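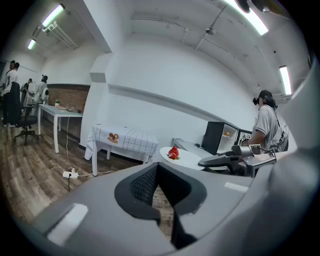
Fig. 2. Small round table, white.

Leveling the Cludwood folding table

1. Open the table on its side and push each leg out until the lock clicks.
2. Turn the table upright with a second person.
3. Turn the foot screws by hand until the top stops rocking.

Caution: The top holds up to 100 pounds. Do not sit or stand on it.
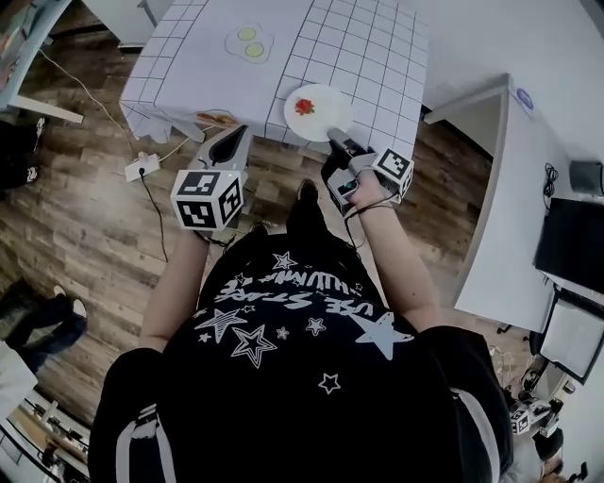 4. Put on the cover once the top is level. Center it first, then pull the corners down evenly. A patterned cloth is easier to line up than a plain one, and with a white cloth printed in thin black grid lines you can set one line along the table edge and work across from there. Clip the cover at each leg.

Note: Covers made before November have no clips. Order clip set 3251.

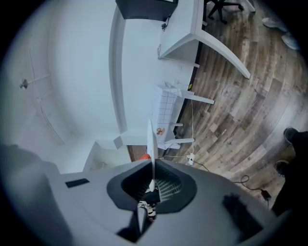
Can I leave the table outdoors overnight?
Bring it in after use. Damp air swells the top and rusts the foot screws. If a screw sticks, add one drop of light oil and wipe off the rest.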